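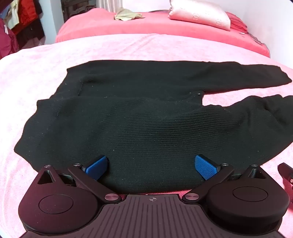
Skeludport Neighborhood Association
Minutes of the regular meeting, August 20, 2024

3 min read

The meeting opened in the lower room at the library. A quorum was present. The minutes of the June meeting were approved with one change: the line about the bus shelter should say north side of Rukitz Street, not south.

1. Money

The balance stands at $513 after the printing bill. Dues are still coming in slowly. It was agreed to send one more reminder by mail and then leave it until next year. A member asked if dues could be paid by card. The secretary will find out what the bank charges.

2. Storm drain at Rukitz and Mill

The drain backed up again after the last heavy rain and water stood across the crosswalk until the next morning. The town has had our letter since June. Public works says the grate can be cleared now but the pipe under it needs replacing, and the pipe is not in this year's budget. Motion to write again, with copies to the county, and ask for a date. Carried.

Residents on the low side asked for sandbags. The town yard will let us have 36. They have to be picked up by us.

3. Dalsgaard lot

The owner of the old Dalsgaard building has applied to turn the side lot into parking. The plan shows 80 spaces with the exit onto Mill. Most of those who spoke were fine with the parking but not with the exit. There was also a question about lights being left on all night, and about the two maples by the fence, which are not marked on the plan at all.

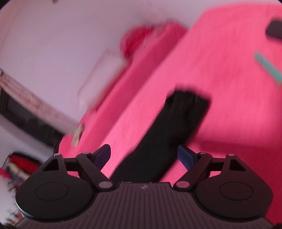 Motion to ask the planning board to move the exit to the Rukitz side and to show the trees. Carried, two opposed. Those opposed felt that Rukitz Street has enough traffic already and wanted this noted.

4. Trash pickup

Gresex takes over the route next month. Bins go out by 6 a.m. and lids must close. The new schedule was handed out. Yard waste stays on the old days for now. Several people on the hill have not received a bin and should call the company directly.

5. Fall street fair

Last year's turnout was about 200. Same block, same hours. The street closing permit has been sent in. Tables will be borrowed from the school again. No decision on music.

6. Other business

The streetlight outside the post office is still out. Reported twice. Will report again.

Meeting adjourned at 8:40 p.m.

Comments

millst_resident: Can the new trash schedule be put up on this page? I had to leave before it was handed out.

hilltop4: Called about the bin. They said two weeks.

porchlight: The tree closest to the fence is on town land, I'm fairly sure. Worth checking before the letter goes out.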